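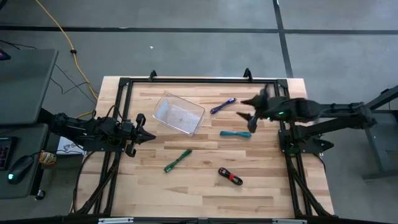

How often does the storage racking at Trulorberg have to be inspected?

Every bay gets a walk-by check once a week by the shift lead and a full inspection twice a year, in April and in October. A bay that has been struck by a truck is checked before anything is put back on it, whatever the date.

PALLET RACKING INSPECTION CHECKLIST
Site: Trulorberg, main store and mezzanine
Inspection date: April 4, 2020
Inspected by: Kagiso Adams
Bays covered: 54
Previous full inspection: October

Ratings used on this sheet
Green: no action, look again at next inspection.
Amber: unload when the current stock leaves, do not reload until repaired.
Red: unload now, tag the bay, no entry to the aisle until cleared.

1. Load signs
1.1 Sign fitted at the end of each run: Green
1.2 Sign readable from truck seat: Amber
Comment: Sign at the end of run C is behind the new hose reel. Move the sign to the aisle side of the end frame. The same fault was written up in October and closed without work being done.
1.3 Sign matches beam layout: Red, run D only
Comment: First beam level in D was raised to take the taller Plastulik crates. The sign still shows the old height and a bay load of 4000 kg. A change in first beam height changes what the upright can carry, so the figure no longer applies. Run D is to stay empty above floor level until the supplier issues a new sign. Do not write a new number on the old one.

2. Uprights
2.1 Straightness, front to back and side to side: Green
2.2 Dents or creases in the front face: Amber, bay 17
Comment: Dent at fork height on the left upright. Measured with the straightedge and found inside the limit for amber. Marked with paint pen so that any growth shows.
2.3 Tears, splits or cracked welds: Green
2.4 Rust: Green
Comment: Light surface rust at the foot of the two bays nearest the dock door. Wire brush and touch up. Floor there is washed down more often than elsewhere.

3. Baseplates and anchors
3.1 Baseplate flat on floor: Green
3.2 Anchors present: Amber, run B
Comment: One anchor missing at the rear of bay 9. Hole is clean and the slab is sound. Refit same size and same type. Mixed anchors are not accepted.
3.3 Shims full size under plate: Green
3.4 Floor cracks within one plate width: Green

4. Beams
4.1 Safety locks fitted at both ends: Amber
Comment: Seven locks missing, all on the second level of run A. Fitted from the spares box during the inspection and re-rated Green. Spares box is now empty. Reorder under part number 2397.
4.2 Beam sag under load: Green
4.3 Sag remaining after unloading: Green
Comment: Tested on three beams only, as the rest were in use. Test the remainder as they come free.
4.4 End connectors seated in slots: Green

5. Bracing
5.1 Horizontal and diagonal braces in place: Green
5.2 Braces bent: Amber, bay 31
Comment: Lower diagonal bowed toward the rear, most likely from a pallet pushed too deep. Replace the brace. Straightening by hand or with heat is not a repair.
5.3 Bolts tight: Green

6. Guards
6.1 Column guards at aisle ends: Green
6.2 Guards stand clear of the upright: Amber, run C
Comment: Guard at the south end has been knocked back until it touches the upright and will pass the next hit straight into it. Re-anchor with a 300 mm gap.
6.3 Rear mesh over walkway: Green

7. Pallets and stock
7.1 Pallets sound: Amber
Comment: Broken bottom boards on several returns from Pellow. Pull these at goods in. They should not reach the racking at all.
7.2 Equal overhang front and back: Green
7.3 Wrapped or strapped above first level: Green
7.4 Nothing stored on top of end frames: Amber
Comment: Two rolls of wrap and a broom on run B. Removed.

8. Aisles and lighting
8.1 Aisle width kept clear: Green
8.2 Lamps working: Green
8.3 Floor markings visible: Amber
Comment: Worn through at the crossing by the mezzanine stairs. Repaint when the floor can be closed overnight.

Actions
Run D: keep unloaded, request new load sign. Owner: K. Adams. Open.
Bay 9: refit anchor. Owner: maintenance. Open.
Bay 31: replace brace. Owner: maintenance. Open, bay tagged amber.
Run C: move sign, re-anchor guard. Owner: maintenance. Open.
Run A: locks fitted. Closed.
Beam locks: reorder. Owner: stores. Open.

Damage found between inspections goes in the red book at the dispatch desk, with the bay number and the level. Reports do not need a name.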